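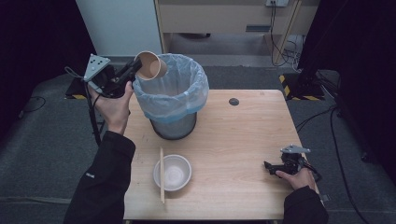 Somebody at the back asked whether we would be paid the same for teaching it as for doing it. The manager said the same to begin with, and that there would be a supplement of 130 a week once the forms had gone through. That was enough for most of us. Five put their names down and I was the third.

I had been clearing tables in the staff restaurant at Palacios for a long time by then. It is not hard work but it is quick work. People eat between noon and two, and they leave things the way people do, with the cup pushed inside the bowl and the napkin pushed inside the cup. You learn to pick it apart without looking. I could do a table and be on to the next while still listening to Tura tell me about her sister's flat.

Tura had put her name down too. She said if it was going to be somebody's hands it might as well be hers.

The room they gave us was on the ground floor, with grey carpet and dark curtains. A man from Feltura showed us how to hold the grippers, one in each hand. You squeezed and the jaws closed. He told us to clear the table exactly as we would upstairs, only with these. Cup in the bin, chopstick in the bin, bowl to the side. Then he put everything back in different places and we did it again.

I was bad at it. I had thought my hands would simply know, but they knew it with fingers. With the grippers I had to think about where the rim of a cup was and how far to tip it. The first morning I crushed more cups than I saved. The man said crushed was fine if it went in the bin. I said it was not fine upstairs, because there was usually something left in the bottom.

He wrote that down. He was a polite man and he wrote down a lot of what we said.

By the second week I had got better. Tura had got very good. She could lift one chopstick off the table without scraping it, and the man asked her to do it over and over from different sides. She came up to the changing room afterwards and held her hands under the hot tap.

"Do you know what he asked me?" she said. "He asked me why I always do the cup first."

"Why do you?"

"I don't know. So it doesn't fall over. I'd never thought about it."

She was annoyed for the rest of the day. She said she kept noticing herself doing the cup first, and that it was slowing her down.

There was a box on the table at the end of each shift where we could leave comments. I wrote that people hide their chewing gum under the edge of the bowl. I wrote that you should not take a bowl away while the person is still sitting there, even if it is empty, unless they have moved it away from themselves. The man from Feltura read that one out to us. He wanted to know how far they had to move it. None of us could tell him. Tura said it was more in the shoulders. 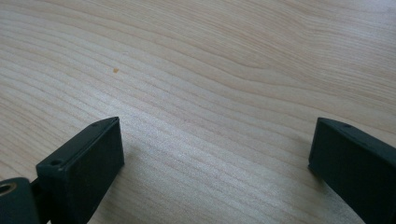
Would there still be a job at the end of it? There would, with fewer hours, and they would be early ones.

That was how it was put to us in July, in the same room, with the chairs brought in. The system was going to be called Plavton and it would work the long tables by the window, where there were 77 places. The rest would stay with us for the time being. The manager had a sheet with our names on it. He said those who had taken part in the teaching would be looked at first, and that this was a promise, and he looked at the manager next to him when he said it.

I got mornings. I lay the place up at six, and when the window tables are finished with I wipe them down, as Plavton does cups and bowls and sticks but leaves crumbs and spills. I am usually gone before it gets busy. I eat my own lunch at home now, at the proper time, and I had not done that for years.

Tura got nothing she wanted. They offered her afternoons in the wash-up and she took them, then stopped coming in September. She has a job in a bakery over the river. She says the ovens beep at her all day.

I did stay on once to see it working. I bought a coffee and sat by the window like one of the office people. It was slower than us. It came to the next table, where a man had left a bowl and a paper cup, and it waited a moment, and then it took the cup first.

I rang Tura in the evening and told her. She didn't say anything for a bit.

"Did it spill any?" she said.

I said it hadn't.

"Well," she said, and then she asked whether I still had her blue umbrella, and I said I thought it was in the locker, and that I would look in the morning.

July
By Estíbaliz Herrero

Recent stories
The Lift to Four
A Week of Night Buses
Room 332
What the Baker Kept
Two Sisters and a Van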